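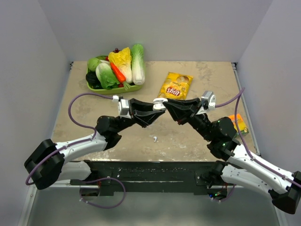

劇場トロレロでは、ネタライブ「ジョマンセ」の出演者と、当日の進行を手伝ってくれる人を募集しています。芸歴、事務所の有無、親御さんの賛否は問いません。

トロレロは客席数182の小さな劇場です。満席になると見栄えがするのですが、満席になったのは先代の漫才師の引退公演と、空調の無料点検の日に近所の方が涼みに来たときだけだと聞いています。後者は公演がありませんでした。そういう劇場だとご理解のうえ、お読みください。

## どんなライブか

ジョマンセは、コントと漫才とピン芸をごちゃ混ぜに並べる、月に一度のネタライブです。持ち時間は1組6分。超えると照明がゆっくり落ちます。落ち始めてからオチを言う人が多いので、照明担当は「暗転で笑いが起きたら自分の手柄」と言い張っています。

順位はつけません。以前はお客様の投票で優勝を決めていました。ところが2月の回で、出演者の親戚が客席の前から三列を占め、集計前に結果がわかってしまいました。以来、投票用紙は裏紙として楽屋に置いてあります。ネタ帳としてご自由にお使いください。

主宰はロサリア・ウルキホです。スペイン語で夢を見て、日本語でダメ出しをします。ダメ出しはだいたい短く、いちばん多いのは「長い」です。

## 募集その1 出演者

- 漫才、コント、ピン芸、そのどれとも言いにくいもの
- 人数は何人組でも可。ただし楽屋の椅子には限りがあり、あふれた方には階段に座っていただきます
- 自作のネタに限ります。師匠や先輩から譲り受けたネタは、譲った本人の了解が取れていれば構いません
- 未発表である必要はありません。ほかの劇場ですべったネタの持ち込みも歓迎します。うちでもすべるかどうかは、こちらも知りたいところです

**ご遠慮いただくもの**

- 火、生き物、大量の粉
- 客席のお客様を舞台に上げるネタ(舞台の段差が高いため)
- 特定のお客様の服装や髪型をいじるネタ。常連の方は耐えてくださいますが、帰り道で静かになります
- 「解散します」と宣言するネタ。昨年二組がやり、うち一組は本当に解散しました。お客様はどちらにも同じ量の拍手をしました

小道具は自分で持ち込み、自分で持ち帰ってください。倉庫には、持ち主のわからない殿様のかつらと、ベニヤの交番が残っています。心当たりのある方は応募の有無にかかわらずご連絡ください。

## 募集その2 進行スタッフ

進行表どおりに物事を進める係です。進行表どおりに進んだことはまだありません。主な仕事は次のとおりです。

1. 出演者を楽屋から袖まで連れてくる。コンビの場合は両方連れてくる
2. 出囃子の係に合図を送る。曲は事前にいただいたものを使いますが、前日に変更の連絡をしてくる組が必ずいます
3. センターマイクを出す、引っ込める。コントの前には必ず引っ込める
4. 終演後にアンケートを回収し、主宰に渡す前に封筒に入れる

経験は不要です。声の大きい方より、暗い場所で小さな声がはっきり通る方が向いています。芸人志望の方の応募も受け付けますが、当日の欠員を見越して衣装を着てくるのはおやめください。前に三人いました。欠員は出ませんでした。
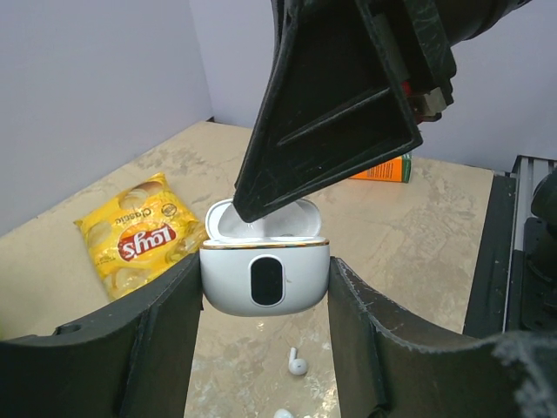

## お金の話

いちばん先に聞きたいことだと思いますので、はっきり書きます。

出演料は1組1032円です。半端な額なのは、チケットの売上を割っていったときに最初に出た数字を、そのまま定額にしてしまったからです。切りよく1000円に下げる案が出たときは楽屋から強い抗議があり、切りよく上げる案が出たときは事務所が静まりかえりました。

チケットノルマはありません。手売りをしていただいた場合は、1枚につき300円をお戻しします。封筒に入れて終演後に手渡しします。コンビの場合、どちらに渡すかは応募時に決めておいてください。舞台袖で相談されると次の組の出番に響きます。

進行スタッフには、出演者とは別に日当をお支払いします。額は面談でお伝えします。出演料より高いので、出演者の前で話題にしないでください。

交通費は申し訳ありませんが出ません。

## 選考について

出演希望の方には、ネタ見せに来ていただきます。劇場の舞台を使い、客席には主宰と照明担当が座ります。二人とも笑わないことで知られていますが、笑わないから落とすということはありません。主宰は面白いと下を向いてメモを取ります。つまらないときも下を向いてメモを取ります。

動画での応募もできます。撮影は一か所からの撮りっぱなしで結構です。笑い声の効果音は足さないでください。足した場合は、その音を消した版を改めてお願いすることになり、たいてい気まずくなります。

ネタ見せの結果は、合否にかかわらずお知らせします。理由を知りたい方はそう書いておいてください。主宰が一行で返信します。先に申し上げたとおり「長い」の可能性があります。

進行スタッフ希望の方には、短い面談のあと、一度ライブを袖から見学していただきます。見学中に出演者から小道具を渡されて「これ持ってて」と言われることがありますが、持っていていただいて構いません。

## 応募方法

劇場の受付に置いてある応募用紙に記入するか、同じ内容を便箋などに書いて受付までお持ちください。書いていただきたいのは次の内容です。

- 芸名または組の名前(読み方も。読めない組名が増えています)
- 本名と連絡先
- 出演かスタッフか、あるいはどちらでもよいか
- 出演の場合、ネタの題名と、最後まで演じたときの実際の長さ
- 使いたい出囃子。ない場合は「おまかせ」と書いてください。昔の相撲中継のような曲がかかります
- 出られない日

締切は設けていません。出演枠が埋まった回は、次の回に繰り越してご案内します。

## よくいただく問い合わせ

**事務所に入れてもらえますか。**
うちは劇場で、芸能事務所の機能はありません。スカウトの方が客席にいらした日もあるそうですが、名刺を置いていったのは向かいの歯科医院の方だけでした。

**テレビに出られますか。**
ロビーのテレビには、本番中の舞台が映ります。音は出ません。

**相方がいません。募集の掲示をしてもいいですか。**
ロビーの掲示板をお使いください。「当方ボケ」の紙が大変多く、ツッコミの方は貼る前に声をかけられると思います。

**前に出て、ひどくすべりました。もう一度出られますか。**
出られます。こちらも覚えていますが、お客様は入れ替わっています。

**打ち上げは強制ですか。**
自由参加、割り勘です。出演料をそのまま持っていくと足りません。

2019年3月9日
劇場トロレロ ジョマンセ担当

応募用紙の束は受付の右側にあります。左側の束は駐輪場の申込書です。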